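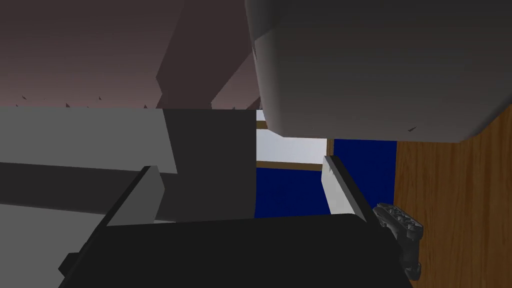 **May, dye room, started a little after breakfast**

Continues from page 111, where I left off with the madder soaking under a plate and a promise to write up the scouring properly before I forgot what I'd done. I have forgotten part of it already, so Agathe, if you read this and remember differently, please write in the margin. You were at the sink longer than I was.

The wool is the gray-white Flireo two-ply, the same that Pascal brought down from the store cupboard last month when we thought we'd be doing the indigo first. I weighed all the skeins together as they came, with the paper bands off: 400 g. Scoured in the big enamel pot with a squirt of the plain soap, brought up slowly, held just under a simmer for most of an hour, then left to cool in its own water with the lid on. The water was the color of weak tea when I poured it off and it smelled like a wet barn, which I have always rather liked and Timothée can't stand (he opened both windows and went to find something to do in the yard).

Dry weight after scouring, once it had hung for two full nights over the rail: 368 g. That's a bigger drop than I was expecting from yarn that's sold as washed. I weighed it again to be sure, then again on the kitchen scale, and got the same. So there was a fair bit of spinning oil in there, and it makes me wonder how much of last autumn's patchiness was down to us trusting the label. I'm using the scoured weight for everything from now on, and I'd be grateful if everyone else did too. The old cards on the wall still work from the weight as bought and they ought to come down.

### Mordant

Alum, the ordinary kind, at the rate on Ysaline's card. Dissolved it first in a jug of very hot water and stirred until there was no grit at the bottom, and then stirred it some more, as I've been caught out before by thinking it was clear when I simply had my back to the light. No cream of tartar this time. Benedikt feels strongly that it dulls madder and pushes it toward orange, and I feel mildly that it doesn't, and we agreed the only sensible thing was to leave it out of one bath and put it in the other and stop talking about it over lunch.

So:

- Bath 1: alum only, tap water
- Bath 2: alum with cream of tartar, tap water, everything else kept as near the same as I could manage

Both went up slowly and sat warm through the afternoon. I turned the skeins with the smooth stick whenever I walked past. I'd like to say I did it at regular times but I was also answering the phone and hunting for the other thermometer, which had rolled behind the flour paste bucket.

Something I want to remember: tie the skeins looser. Three or four of them had figure-eight ties pulled so tight that I could see undyed rings were going to form there, and I had to cut and retie them wet, with cold fingers, over the sink, muttering. Use the cotton string and leave room to get a thumb through. 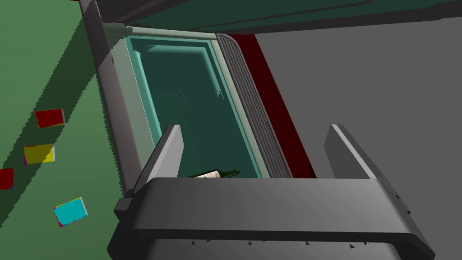

*Rendered view over the gripper, fingers spread wide.*

### Madder

The root came from Fostosen, the coarse chopped grade, from the same sack we opened in the winter. It had been soaking since the previous evening. I poured off the first cold water, which comes out yellowish and which I have always been told carries the brown with it, and saved it in a lidded jar in case somebody wants to try it on linen. The jar is on the lower shelf next to the walnut. I've labeled it, so please don't sniff it and guess.

Then fresh water, a spoonful of chalk, and up we go on the smallest ring. The whole business with madder is heat, and everyone who has worked in this room has scorched at least one batch toward brown by getting impatient, me more than anyone. I kept the flame as low as it would go without sulking and stayed with it. When it looked as if it might start to steam properly I pulled the pot half off the ring and let it sit crooked for a bit. I'm aware this isn't a method. The Storow ring has a better low flame than ours and I do think we should ask whether we could borrow it for the summer, now that they've moved over to the electric plates.

Wool went in damp. I put the skeins from both mordant baths into the same pot, with a knot in the ties of the tartar ones (one knot, at the end of the string) so we can tell them apart. Ysaline asked me whether the tartar would carry over and spoil the comparison. It might, a little. I rinsed them both well before they went in. If we want to be strict about it we should run two pots, and we have only one pot of that size that doesn't have a chip in the enamel. I've added it to the shopping list under the sieve, which has been on the shopping list since before Timothée joined us.

By the middle of the afternoon the color had come up to a soft brick, and by the time the light was going it was a good deal deeper and warmer than that, with a bit of rose in it where the strands lay over each other. I was so pleased with it! I turned the ring off then and left everything in overnight with a cloth over the top. It's very hard to judge wet wool under the strip light and I've been fooled both ways, so I'm not going to claim a red until I've seen it dry by the window.

### Morning after

Lifted out, drained, squeezed gently in the old towel. Rinsed in water as close to the bath temperature as I could guess with the back of my hand. A fair amount of root comes out with the yarn however you do it, and the bits cling. Agathe's trick of letting the skeins dry first and then shaking them hard outdoors is far better than picking at them wet, and I only remembered it after I'd been picking at them wet for quite some time. Next time the root goes in a muslin bag. I know it needs more room in the bag than you'd think, and I know the color comes a touch slower. I'd still take the trade.

Hung them in the shade behind the door to the yard.

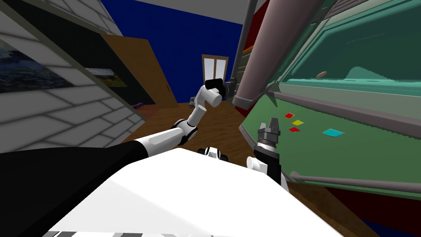
As for Benedikt and the tartar, I can report that the knotted skeins are a shade more toward coral and the unknotted ones sit a bit cooler and quieter. So he's right about the direction, and I'll say so here in ink where he can find it. I wouldn't call it dull, though. Pascal picked the coral as the nicer of the two without being told which was which, and then changed his mind when he held them next to the indigo sample from the Mahasneh project. For that cloth the cooler one is clearly what we want, as the coral shouts at the blue.

I snipped a short length from each and stapled them on the facing page. The little tail of plain yarn beside them is scoured only, no mordant, for reference. Please don't tidy it away; somebody did that on the weld page and now we've nothing to compare against.

### Leftovers and jobs

The bath still has plenty in it. I've kept it in the lidded bucket, out of the sun, and I'd like to put the second lot of wool through it within a few days before it starts to turn. I expect a peach or a salmon from it, which Ysaline has wanted for the edging anyway, so whoever has a free morning should go ahead without waiting for me. Mordant the wool first (alum only, we've learned that much) and don't bother adding more chalk until you've seen what it does.

Still to do:

- Light test: one strand of each under card in the south window, half covered. I've cut the card but can't find the tape.
- Wash test with the plain soap, same temperature as the scour.
- Rewrite the wall cards using scoured weight. Agathe has the nicest handwriting and I've already asked her, so this is by way of a nudge.
- Order more alum before the jar is down to the scoop.
- Ask at Storow about the ring.

The scale in here reads a hair high when it's cold first thing, so let it stand switched on while you make your coffee and then zero it. Thermometer is back on its hook.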